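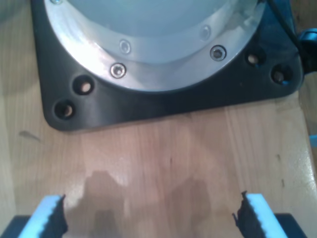
Grunditz is looking for people to take part in a gripper comparison at our Ivach site in March. The study sets three types of fingertip against each other on everyday handling jobs, with the arm driven by hand through a controller. One of the three is the toothed type, a light blue pad with a black ridged strip on its inner face. The other two are a flat pad and a soft pad. All are fitted to the same model of arm, standing on the table, so that only the fingertips and the controller change between rounds.

You do not need any experience with robots. We would like to hear from people who use their hands at work, such as fitters, packers, technicians and kitchen staff. You must be 18 or over and able to sit or stand at a table for the length of a session.

Each session lasts 89 minutes, including a break. You will practise first, then work through a set list of tasks using the Jõgi controller and the Vuvotar controller. Tasks include picking up small parts, moving soft items and handling network cables at an equipment rack.
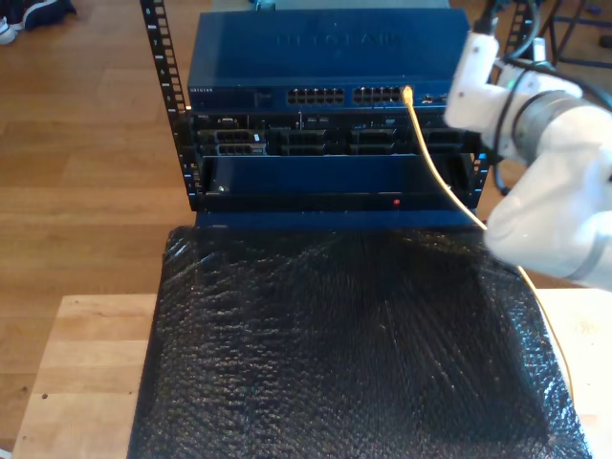
After each round you fill in a short form about how easy the arm was to place and how sure you felt of the grip. We also record the arm's movements and the view from the cameras on the table. Faces are not recorded. The full comparison needs 3,024 grasps, shared between 100 participants, so please only apply if you can complete your whole session.

Payment is by bank transfer after the session. Travel within Ivach is refunded if you keep your tickets. Please wear flat, closed shoes and tie back long hair.

To apply, use the form on this page and tell us which hand you write with, whether you wear glasses and which times suit you. Applications close at 5 pm on Friday. If you are chosen, we will send you a consent form and directions to the site.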